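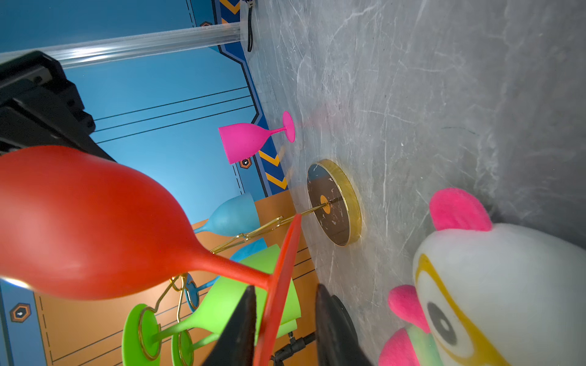 Hermine Pfister bought her first silicone wine glasses for a camping trip and never went back. "I thought I'd put up with them for a weekend," she says, laughing. "Then I used one in the bathtub, then in the garden, and by September they had their own shelf!"

She now runs Kudow, a picnic rental business with 15 baskets and a whole lot of glasses. Red is her favorite color for them, and she still likes a proper stem and foot. "A tumbler is fine, but you want to hold something that feels like an evening out."

So do they change the taste? Pfister says a new one can smell a little, and she soaks hers overnight before anyone drinks from them. Her friend Lieselotte Wegener, who does the washing up after big parties, loves them even more. "I dropped 2 on the patio steps last summer and just picked them up again," Wegener says. "I was so happy I poured myself a Riesling."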